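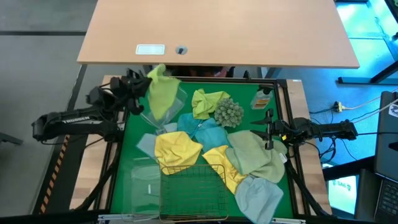

La clasificación de los paños de limpieza por colores es, desde el pasado mes de febrero, una norma escrita en la sede de Espinoza de la cooperativa Trorkia, dedicada a la limpieza y el mantenimiento de oficinas. La responsable de formación de la entidad, que ha preferido que su nombre no figure en este boletín, nos recibió para explicar el contenido del nuevo procedimiento y las dificultades de su puesta en marcha. La conversación partió de lo más elemental, el paño de microfibra, y de una confusión frecuente entre tonos próximos: el verde lima de un paño levantado, con los pliegues hacia abajo, frente al verde amarillento de otro que queda arrugado sobre el tapete, o el azul pálido frente al azul verdoso. «Cuando están extendidos en un catálogo, todo el mundo los distingue. Amontonados y a última hora de la tarde, la cosa cambia», afirma.

El procedimiento asigna a cada color una zona de trabajo. Los azules se reservan para mesas, estanterías y superficies de uso general; los verdes, para las áreas de comedor y las cocinas de personal; los amarillos, para lavabos y azulejos. El rojo se destina en exclusiva a los inodoros y se guarda en un carro aparte. La responsable precisa que la cooperativa no ha inventado el sistema, conocido en el sector desde hace tiempo, y que su aportación consiste en haber fijado por escrito los tonos admitidos. «Antes se compraba lo que había. Llegaban tres verdes distintos en un mismo pedido y cada equipo decidía por su cuenta a qué zona correspondían», recuerda.

El inventario realizado antes de aprobar la norma arrojó un total de 2.283 paños entre el almacén central y los centros atendidos. Una parte carecía de etiqueta y otra había perdido el color original a causa de lavados a temperatura excesiva. La cooperativa optó por retirar los paños dudosos del servicio ordinario y destinarlos a tareas de taller, donde no existe riesgo de contacto con superficies sensibles. «No quisimos tirarlos. Un paño descolorido sigue absorbiendo bien – lo que ya no hace es informar a quien lo coge», señala.

Preguntada por el lavado, la responsable se muestra tajante. Los paños de microfibra se lavan separados de las prendas de algodón, sin suavizante y por familias de color. El suavizante, explica, recubre la fibra y reduce su capacidad de retener el polvo; el algodón, por su parte, suelta pelusa que después resulta muy difícil de eliminar. El secado se hace al aire siempre que el espacio lo permite. En la delegación de Hakville, que dispone de un patio cubierto, se tienden todos los días; en Espinoza se utiliza secadora en programa suave.

El doblado ocupa un capítulo propio. Cada paño se dobla por la mitad 2 veces, de modo que ofrezca varias caras limpias a medida que se gira durante el trabajo. Los montones se forman con 15 unidades del mismo color y se colocan con el canto doblado hacia el exterior del estante. «Parece un detalle menor, pero permite coger uno sin deshacer el montón», indica. Según la responsable, los equipos aceptaron esta parte con más reservas que ninguna otra. Varias trabajadoras veteranas defendían el enrollado, que ocupa menos sitio en el carro, y la norma lo admite finalmente para los desplazamientos entre edificios.

La formación se imparte en sesiones breves, dentro de la jornada laboral. Las participantes reciben un lote mezclado y lo separan por familias, primero con luz natural y después con la iluminación habitual de un cuarto de limpieza. A juicio de la responsable, el segundo ejercicio es el que genera más conversación. «Salen a relucir los azules. Hay quien llama verde a un turquesa, y es perfectamente razonable. Por eso pedimos al proveedor que retirase ese tono de la lista», comenta. Los nuevos pedidos, gestionados a través de la central de compras Flornesitz, incluyen una etiqueta cosida con el nombre de la zona, legible también para las personas que distinguen mal los colores.

La entrevista abordó asimismo el coste de la medida. La responsable admite que la compra de paños etiquetados resulta algo más cara y que la dirección solicitó un periodo de prueba antes de extenderla a todos los centros. El seguimiento corresponde a las encargadas de turno, que revisan los estantes y anotan las incidencias en una hoja común. Entre las más repetidas figura el paño que regresa en la bolsa equivocada, casi siempre al término de los turnos más largos.

La versión revisada del procedimiento, fechada en agosto de 2019, está a disposición de las socias y los socios en la secretaría de Espinoza. La delegación de Hakville recibirá sus ejemplares con el próximo envío de material, junto con las nuevas etiquetas para los estantes.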